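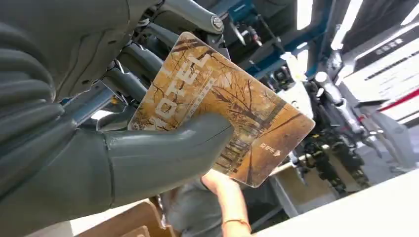

The half-second where both of you are holding it

Hand somebody a card. Go on, whoever is nearest. There's a moment in the middle when you've both got hold of it, and neither of you thinks about it at all. One pulls, the other lets go. Babies learn it. Robots are terrible at it.

Follcombe is a small lab on the edge of a trading estate, two floors, bad coffee, and for 15 months a group there has worked on almost nothing but that moment. Their paper went up in January. I read it on the train, missed my stop, and went to see them.

The old way of doing a handover is a threshold. Robot grips, person tugs, the tug goes over a set force, fingers open. Works fine with a bottle of water. With a hotel key card it's hopeless - the thing weighs nothing, it bends, it's slippery, and if you have to yank it you've already decided you don't like the robot. Set the threshold low and it drops the card the moment the arm wobbles. Set it high and you get a tug of war over a bit of plastic.

The Follcombe method, which they call Skokstead after a village one of the team grew up near, throws the threshold out. The hand watches how the pull changes over time, not how big it is. A person taking something has a shape to their pull: a touch, a tiny pause, then a steady draw. A bump has no pause in it. So the controller looks for the pause and starts easing off right there, before the draw has properly begun. By the time you mean to take the card it's mostly yours.

Where does the shape come from? From people, over and over. The team recorded 1091 handovers, both directions, all with thin flat things - key cards, envelopes, tickets, a laminated menu. Two thirds were used for training and the rest kept back. It is dull work and they say so. Reach, grip, wait, give. Reset. Again. By four in the afternoon everyone is a bit glazed over, and the pulls get sloppier, which the group thinks is no bad thing for the data. Tired people are the ones who will be using it.
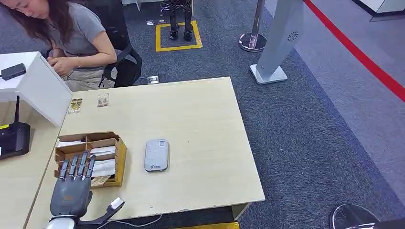
What the numbers say

In the old threshold setup, 26 handovers in every hundred went wrong on the kept-back objects, either dropped or held too long. With Skokstead it's down to four. Holding too long is nearly gone. Drops are what's left, and they happen mostly with envelopes, where the paper gives a bit and the hand reads the give as a pause.

There's a second result tucked away near the back of the paper that I liked more. They asked 17 people who had never met the robot to take cards from it and then say which version they'd rather have. Most picked the new one, fine, expected. But several said the new one was *slower*. It wasn't. It lets go sooner. When they'd been fighting it for the card they had felt busy, I suppose, and when they weren't they noticed the wait.

Not everybody is sold. A rival group at Cliltton argues that you could get most of the gain with a better-tuned threshold and a softer fingertip, no learning needed, and they have a demo that makes the case rather well. Follcombe's answer is that the tuning has to be done again for each object and theirs doesn't. Both may be right. Nobody has run teh two side by side on the same hand yet, though there's talk of it.

The harder half

Giving is the easy direction. Taking is where it gets awkward, as the robot has to make the pause itself so that the person knows to let go. At the moment it's a bit abrupt. I tried it, and held on too long, and felt rude.

The next round borrows an idea from Hjaltadóttir, a timing model first built for passing tools between two people, where each side keeps a running guess of what the other is about to do. It's heavier to run and they aren't sure it will be quick enough on the hand's own processor. Coins after that, if it works. Coins are horrible, apparantly. They're planning to record the first batch in spring.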